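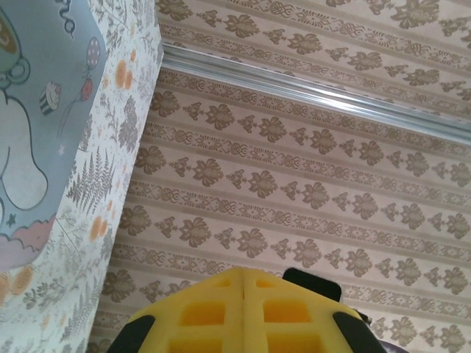 I promised last time I'd write up where the localisation work has got to, and then November happened, so my apologies to the three of you who emailed! The short version is that Itik (our little pose tracker, for anyone new) has finally stopped getting lost against patterned walls, and I'm so pleased I could bake something.

The trouble was always repetition. Itik picks out about 210 corners per view and matches them to the one before, and on damask wallpaper every flower is a perfectly good match for its neighbour. The estimate would hop sideways by one motif, quite cheerfully, and the planner would believe it.

Wenjie Xiao suggested we stop trusting the corners so much and give long straight edges a vote as well, things like a metal rail or the join between two papers. I grumbled (it meant rewriting half the matcher) but she was right. Over 500 replayed runs we went from 65 hops to four, and my favourite colour of log file is now a very boring grey.

Next up is getting the same fix into Kustus, where the timing code is a bit of a rat's nest. Kettle first, though.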